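Print this page | E-mail this page

Is the Kilix counter kit worth it for a small, messy kitchen?

posted by mudroom_mom, November 10, 2019

Okay, hive mind, talk me in or talk me out. I've been going back and forth on the Kilix counter kit since October and my husband has asked me to please pick a lane. It's the home robot one that Zindia sells, with the arm and the app and the "routines" you teach it by walking it through a chore. The price I was given is $3,000 for the kit plus $200 if you want somebody to come out and set it up, and I really do not want to be the person who drops that kind of money on something that ends up under a sheet next to the treadmill.

Here's my situation. I have bad wrists (arthritis, both hands, worse in the mornings) and what I'm after is help with breakfast. Bread in the toaster, bread out of the toaster, get me a plate, put the can of seltzer where I can reach it. That's pretty much the whole list! I don't need it to cook. I don't need it to talk to me either, and I hear it does a little chime thing, so if anybody knows whether that can be turned off I'd love to hear it.

What worries me is that every video on the Zindia site shows a great big bare island with one mug on it. My counter is not like that and it's never going to be like that. We have a toaster oven AND a toaster, because the toaster oven makes terrible toast, and then canisters and mugs and the paper towels and mail. The salesperson on the phone said clutter was "supported," and when I asked what that meant she said she'd have someone call me back. No call so far.

So if you own one, or you've tried the trial, does it work on a counter people live with? And is the paid setup worth it or can a reasonably handy person do it? I put together our whole pantry shelving by myself, for reference, although it does lean.

posted by halfpastnoon

Don't do it. My sister-in-law had one of these and all it did was beep. Buy a nice pair of toast tongs, the long bamboo kind, and put the rest of the money in the bank. These companies come and go, and then where are you when the app quits working?

posted by crumbtray

Well, I'll disagree with the tongs person a little, although tongs are great and you should own some anyway.

I did the home trial that Baldursdóttir runs. They're a dealer, they handle the Kilix line in our area, and they let you have the kit for 8 days before you decide. Ask about it, because the phone people at Zindia never brought it up with me and I only found out from the flyer at the Clarnitz showroom. You leave a deposit, they bring the thing out, and if you keep it the deposit comes off the price. If you send it back you lose the delivery fee and that's it.

So, clutter. I have a lot of it and I did not clean up for the trial on purpose. I figured if I tidied, I'd be testing somebody else's kitchen. It did better than I expected with big solid things that stay put. The toaster was fine. Once I'd taught it where the slots were, it went back to them every time unless I'd bumped the toaster in between, and then I had to redo the routine, which takes longer than they tell you (the first couple of times I was muttering at it). By the end of the week I'd stuck little strips of tape on the counter to show me where the toaster goes, and my daughter thinks this is the saddest thing she's ever seen. Works like a charm though!

Glass was the weak spot. I have a French press and a clear jar, and the arm was slow and nervous near both of them, a lot of creeping up and backing off. It never broke anything at my place. But I wouldn't park glass right next to whatever you want it to reach for. Shiny stuff is also touchy, and my backsplash is that glossy little mosaic tile, so I got a lot of "please check the area" messages when the sun was in. The dealer told me to try it with the blinds down, and yes, that helped.

Drawers were hit or miss. It pulled one open nicely as long as there was a real bar handle to grab. With a knob, forget it. If you keep your bread in a box with a drawer, go look at what kind of handle it has before you spend a dime.

For your wrists, I'd think hard about what happens when it stops partway. Mine would pause and wait for me to tap the app, and that's no big deal for me, but first thing in the morning with sore hands you may not be in a mood to tap anything. There's a voice option for that part. I didn't try it, so I can't tell you if it's any good. The chime you can turn down but I never found a way to turn it all the way off.

On the setup fee, I say pay it. I'm handy too, and the mounting was easy enough, it's the part after that with the app where you show it the edges of the counter. I did that myself and got it wrong 2 times, and I ended up calling the dealer anyway. The fellow was very patient with me. Also get them to show you how to wipe down the fingers, crumbs get into them.

Did I keep it? I did, but I'd call it a maybe for most people. I like gadgets and I like fooling with them. If you want to plug it in and never think about it again, I don't believe it's there yet, and I'd wait and see what the next one looks like.

Oh, and measure! The arm needs more elbow room above the counter than the brochure lets on, and if you have low cabinets it may not fit at all. They'll tell you the clearance over the phone if you push.

My counter, so you can see how much I've got on there (and yes, I also have a toaster oven AND a toaster, solidarity):
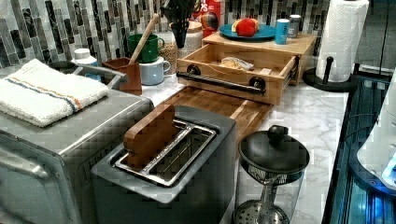
mudroom_mom: Oh this is so helpful, thank you! I had no idea there was a trial. I'm calling Baldursdóttir in the morning, and I just checked, the drawer on my bread box has a knob, so that's going on the shopping list. Does the delivery fee depend on how far out you live? We're a good ways past Clarnitz and I'd like to know before I get my hopes up.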